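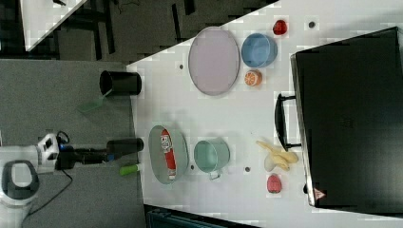 Clatholm Kitchen Lab gets its second robot arm -- and a budget built to last

The Clatholm test kitchen has signed off on its equipment plan for the coming year, and the big item on the list is one that the people who work there have wanted for ages: a second robot arm, with its own table, its own grippers and its own shelf of spare parts.

The plan was approved on 02/06/2022 after three rounds of edits. It covers the arm, mounting hardware, replacement cables, storage and a surprisingly long list of plates, cups and toy foods. Delivery is expected in September, and the new station should be up and running a few weeks after that.

"I have read a lot of equipment budgets, and this is the first one where I got excited about the line for bowls," said Karim Salem, who put the plan together. "You can own a beautiful arm and still lose a whole afternoon when there's no spare mug to hand it."

The lab works on everyday kitchen handling: picking things up, putting them down and moving them from one spot to another on a crowded table. It sounds simple until you look at what ends up on that table. A banana, a bottle and an oval plate all ask for a different grip, and the team wants its arm to cope with every one of them.

Where the hours went

Before anyone asked for a quote, Dörte Sauerland spent months going through the log from the first station. She looked at 600 sessions and marked every one that had been held up or cut short. Trouble with the arm itself came up in 34 of them. Missing, worn or broken items came up in 215, mostly small things that would have cost very little to replace.

That finding changed the shape of the whole budget! An early draft put nearly everything into the arm, with a faster model and a longer reach. The final one goes with the same model the lab already runs, so that parts can be swapped between the two stations, and moves the savings into tableware, toy foods, fingertips and cables.

"Same arm, same screws, same training," said Sauerland. "If a cable goes on one station in the morning, we want to take one off the shelf and be working again before lunch."

The lab got quotes from two suppliers, Lurnutska and Prurier. Prurier was quicker to deliver, but Lurnutska offered to hold its price on spare fingertips for two years and to break the order into two payments, and that settled it. The lab will pay the first part on ordering and the second once the arm has passed its checks on site.
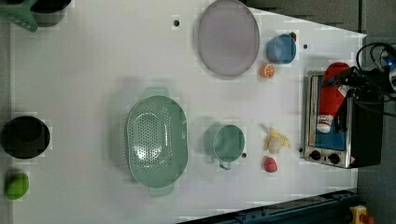 A shopping list with a toaster oven on it

Some of the most careful planning went into the things the arm will be handling. The current setup already mixes toy fruit with real-size kitchenware: a green colander with a flat tab at each end, mugs, cups, a black pot, a red squeeze bottle with a white cap, and a small toaster oven with a steel front and two black knobs. The squeeze bottle is a team favorite, and there will be more like it.

Under the new plan, each station gets a set of roughly 100 items, and both sets are to be bought at the same time from the same stores. Salem pushed hard for that. Colors and shapes change from season to season, he said, and hunting for a matching bowl a year later is nobody's idea of fun.

Larger appliances come out of a separate line. The lab wants a second toaster oven, and it is still talking over whether to add a microwave -- the door is the attraction, but so far there is no agreement on where it would go. The decision has been left until the new table is in place.

Storage also gets its own money for the first time. The plan includes shelving, labeled bins and hard cases, plus a checkout sheet so that items can move between stations without vanishing.

What's next

Ung, a small workshop that built the first table, will make the second one to the same drawings. The team has asked for a little more clear floor on the cable side and a few extra mounting points, and work on the top is due to start in the summer.

Sauerland will keep logging sessions on both stations and will report back halfway through the year. Money left in the tableware line at that point can be moved to cables and fingertips without a new vote.

"I already know what I'm going to ask for," said Salem. "More cups."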